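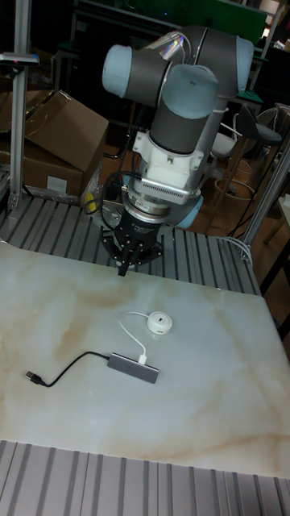 I have waited many years for a machine that can tidy a desk. Vacuum robots we have already, and they are good, but a floor is flat and a desk is full of cables. When I was asked to write a review of the Plidik tabletop package, which is an arm, a gripper and the software for one work surface, I wanted to judge it on this kind of work. A flat USB hub with a short black cable on one side, and on the other side a thin white cable going to a small round white device, is for me a more serious exam than any stack of blocks. If you pull one part, the other part may follow. My daughter understood this when she was four. For a machine it is still difficult.

What you buy

The package costs 3000 dollars per year as a rental, with the Stirov software included. It took us one long Monday to set up. Sadao Takagi from our repair shop in Trurnbridge did the wiring and I did the reading of the manual, which is 68 pages and quite well written, except the chapter about safety zones. I had to read that one three times. The menu on the screen is clear and the letters are big enough for my eyes.

Picking up and putting down

For solid objects I am satisfied. Small boxes, adapters and closed plastic cases go where they should go, if they are lying flat and you are not in a hurry. The movement is smooth and it never made me nervous. It is slow, though. Sadao can clear a whole bench while the arm is still deciding about the second adapter.

Cables are another matter. The arm takes a plug nicely, but then it moves as if the plug has no cable behind it. Twice it pulled a charger down to the floor. After this I put a small weight on every loose end, and I think that a person who has to prepare the desk for the robot could also just clean the desk.

Thin things standing on their edge are also hard. The gripper can pinch a flat black thing the size of a phone and keep it upright on the board, yet a person still has both hands in there, one under the gripper and the other at the lower end with the fingers curled. I would call this teamwork. I would not call it a chore that has left my list. 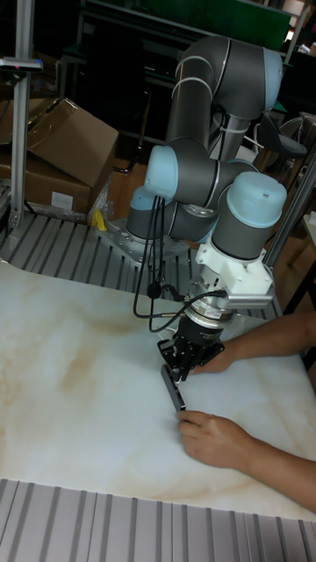 Is it ready for the home?

No, not for mine. For a small shop with the same parts every day, maybe yes. Nerys Maddocks, who runs the Piras workshop next to us, rented the same package for sorting returned adapters and she is keeping it for a second year. Her parts are always of the same kind and she has the patience to teach it. In my kitchen there is nothing that stays the same for two days.

I give three stars from five. I took away one star for the cables and one for the speed. If Plidik makes the next version better with cables, I will gladly try again, and I would like a shorter chapter about safety zones too.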